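Visit report: Sornard storage fittings workshop, Bistthorpe
February 2025

Our group of 12 was met at the side entrance by Olga Rebelo, who handles trade visits for Sornard. The firm fits out cupboards, small laundries and utility rooms, and the visit was arranged to look at how it chooses baskets and surfaces for them.

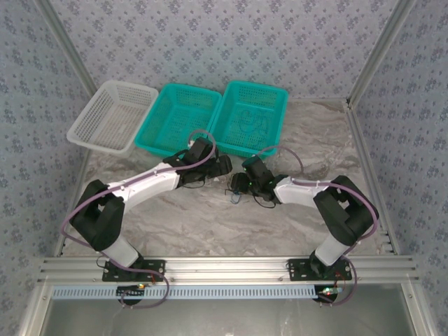 The tour began with surfaces. Sornard keeps 193 wall and worktop samples on sliding racks, indexed by finish and cleaning method. Patterned wallpaper has come back into the range after a gap of three years, mainly small florals in pale colours. Min-kyu Bang, who runs the sample store, prefers it on panels to paper hung directly on plaster, as a damaged panel can be changed without stripping the wall.

Baskets took up most of the morning. On the marble-patterned tabletop, against the floral panels, three plastic ones stood in a row: one white, two teal-green, all perforated. The white one has a fine grid of small square holes. The right-hand teal basket held a coiled cable and the other two were empty.

Sornard's rule is that a basket should fit its shelf with a finger's width to spare on each side. Perforated sides are specified wherever damp cloths may be stored. Solid sides are kept for powders and small hardware — pegs, hooks, fuses. Ohemaa Addo asked about cables, and the advice was to coil them loosely, one to a basket, and to label the plug end.

Rim strength was covered next. Baskets are loaded to seven kilograms, left overnight and measured across the long side the following morning. Those supplied by Kneževič were said to have kept their shape best in the January round. We were not given the figures, although Obsa Kahsay has asked for them in writing.

The last stop was the packing bench. Baskets go out nested, with a sheet of card between each pair to prevent scuffing.

Practical notes: parking is limited to three spaces, and the stairs to the sample store are steep. The next visit is to Sasen. Names to Sun-ja Yang, please.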